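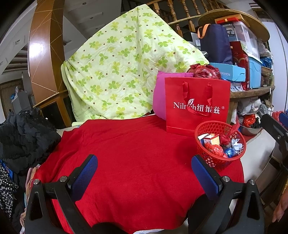
Practice recordings with the hand-held gripper: club notes, second version

The first version of these notes promised that a new member could record usable practice runs in one afternoon. I no longer believe that, and I've taken the sentence out. What follows is what still seems to hold after a term at the Prudmont club. Jonatan Nyberg disagrees with step 4 and has been told he may write his own page.

You need the gripper, a charged battery, a memory card with space on it, and a place with ordinary household things in it. Bags, baskets, bedding and boxes will do.

1. Pick one task and write it down before you touch anything. "Move one packet out of the basket and set it on the cloth" is a task. "Tidy up" isn't, whatever the Rustad team put in their entry last year.

2. Leave the background alone. The old advice was to clear everything except the object you want. We did that for weeks and ended up with a program that could find a box on a bare table, which a child can do. I can't prove that clutter helps, but I've seen no good evidence for the bare table either.

3. Close and open the fingers fully 2 times at the start. Check that both blue pads meet flat. If one is twisted, fix it now. You won't be able to repair it later in software, and anyone who says so should be asked to show you.

4. Move slowly. Slower than that. Jonatan thinks slow runs teach the arm to dawdle. Maybe so, but his fast ones were blurred and we threw most of them out.

5. Start with stiff things such as small boxes. Knotted plastic bags and loose cloth come later. They fold away from the pads, and a grip that looks good from your side may be holding nothing but a corner.

6. Keep your free hand out of the work. If you nudge the basket with it, mark the run as failed.

7. Log failures too. Our folder had 1012 runs in it when Holger Öberg went through one evening's batch and found 22 marked "good" where the object was dropped. I haven't trusted the totals since.

About scores: the Windivham rules ask for a success rate, and teams love to quote one. Ask what was counted, who counted it, and whether the object was swapped halfway through. Ours included.

Cards go back in the tin by the door. The charger with the Cladby sticker is slow, use the other one.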